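2022-02-28

Back on the sourdough starter problem. The Duklow flour ran out, so I fed jar 2 with the Ceston rye instead, 111 grams flour to the same weight of water, and it went sluggish on me again. Smells fine, a bit like green apples, but it just sits there. The Tukar jar is on its usual white flour and couldn't be happier (it pushed the lid up overnight!). Same water, same shelf, so I'm blaming the flour, or else I let the rye one get too cold by the window.

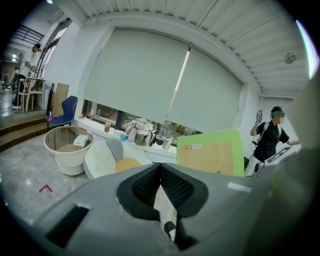 Proofing temperature is the other thing I keep going back and forth on. The recipe from the Sfakianakis bakery says to keep the dough "comfortably warm" and leaves it at that, thanks a lot. I've been wondering about warm air and where it collects, and a slatted ceiling like the one here, with that little round dome on it, must be a lot warmer than down by the sneaker on the floor. So the top shelf for the rye, maybe, and the white stays low. I'll put a thermometer at both heights before I move anything - last June I moved everything at once and learned nothing.

Bulk dough for the next bake: 1000 g flour, 2 percent salt, starter from the Tukar jar only. Folds every half hour, then 12 hours in the fridge.
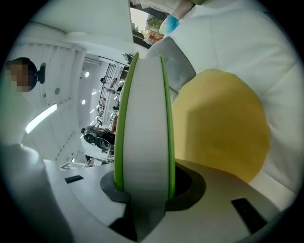 Kyriaki Manolakis thinks I'm feeding the rye too late, that it peaks early and I only ever see it after it has dropped. She'd put a rubber band on the jar at feeding time and look in after three hours, well before I normally would. Fair enough, I've never checked it that soon. Rubber band is on.

Still to do: ask Kauko Hämäläinen for a spoonful of his old rye starter, scrub the lids, buy more Duklow.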